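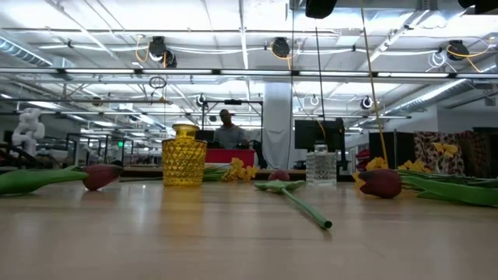
Figure 8.1 Artificial tulips, yellow flowers and an amber-yellow bottle on a wooden tabletop.

Chapter 8
Who Gets the New Drug?

Every health system says no. Some say it with a letter, some with a waiting list, and some by setting the price so high that the patient says it for them. This chapter is about the people whose job is to say it out loud, with reasons attached, and then go home and read about themselves in the paper.

Take the case of Tinddale, a mid-sized region with one drug budget and a review panel of nine. In June the panel was sent a file on a new migraine treatment made by Stimeo. The file ran to 47 pages, 4 of which dealt with side effects, in a smaller typeface than the rest.
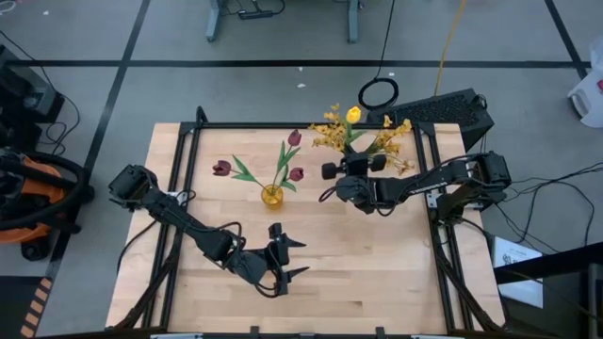

The panel's chair, Nanna Vídalín, asked the question that every student of this subject should learn to ask early: compared with what? Stimeo had tested its drug against a sugar pill. Tinddale's doctors were already using an older drug from Fodow that cost far less and worked fairly well, so beating a sugar pill told them very little - though the company's charts made it look like a moon landing.

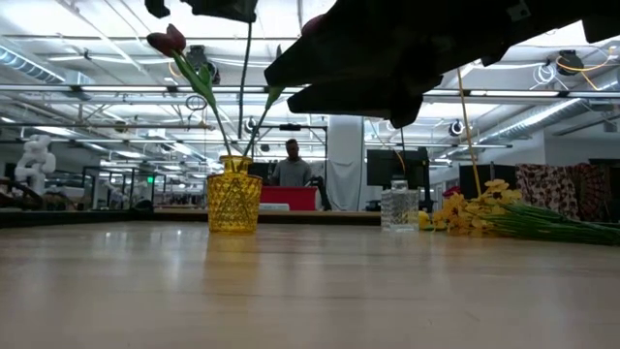
Reading time for this chapter: 50 minutes

We will follow the Tinddale file from first draft to final vote. Section 8.1 looks at how benefit is measured, and why a "day without pain" is harder to define than it sounds. Section 8.2 turns to cost, including the costs that land on somebody else's budget and are therefore widely considered free. Section 8.3 covers appeals, with a long extract from Inger Riis's minutes, which are better written than most of the evidence.

Before you go on, write down what you would pay, out of a shared budget, for one fewer migraine a month for a stranger. Keep the note. You will be asked for it again in Section 8.2, when the stranger has a name and a lawyer.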